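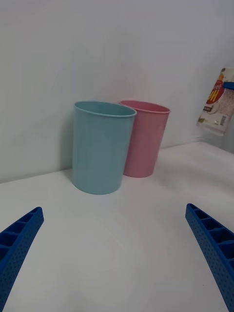
Wrist view or side view for bottle grasps?

stemholm_ben
Posted April 2020
We have 410 demos of one task: pick up the drink bottle, set it down next to the two cups. Both wrist cameras and the fixed one are saved. Training on all of them is slow on our machine and I want to drop a view. Which one would you keep?

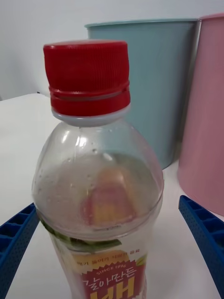 Wrist cam, fingers open on both sides of the bottle.

Eifion Hughes
Keep the wrist. Clear plastic is hard to pick out from far away, and up close you at least get the cap and the label. We dropped the fixed camera in September and grasping was no worse.

wendell
I disagree with Eifion. At that distance you can't see the bottom of the bottle. If the policy has to set it down beside something, it needs to know where the base is.

Eifion Hughes
It gets that on the way in. Look at an earlier frame before you blame the camera.
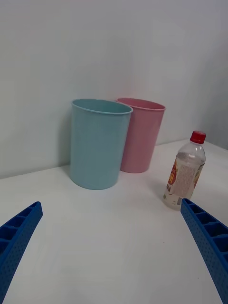
Wrist cam from farther back, cups and bottle both in view.

wendell
Fine, but then you need frame history, and he didn't say he has any. Ben, do you?

stemholm_ben
2 frames. We tried 3 and ran out of memory.

fusutgate
How much do the cups move between demos? If they are always blue on the left and pink on the right against the wall, you are teaching it one layout. I would fix that before arguing about cameras.

stemholm_ben
They stay put for the first 45 demos, then we shift them by hand. The blue one is always on the left though. I can swap them in the next batch.

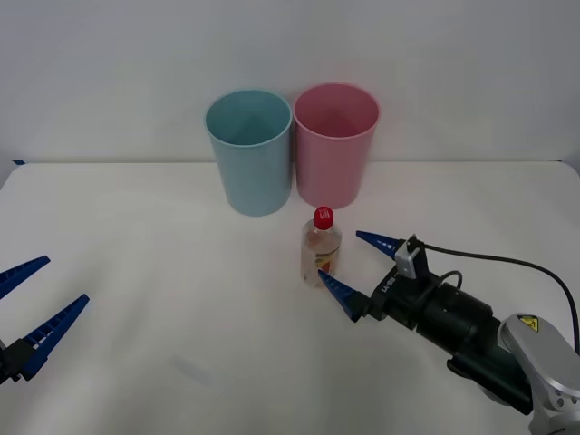
I'm leaning toward keeping the fixed view plus the right wrist and dropping the left wrist. The left arm doesn't do anything in this task.

wendell
That's what I would do.

Eifion Hughes
Try wrist only on a small subset first. It costs you one night.

benitez_lab
Same question here with the Benítez loader. Did you crop or just resize?

stemholm_ben
Resize only. Cropping cut off the fingertips.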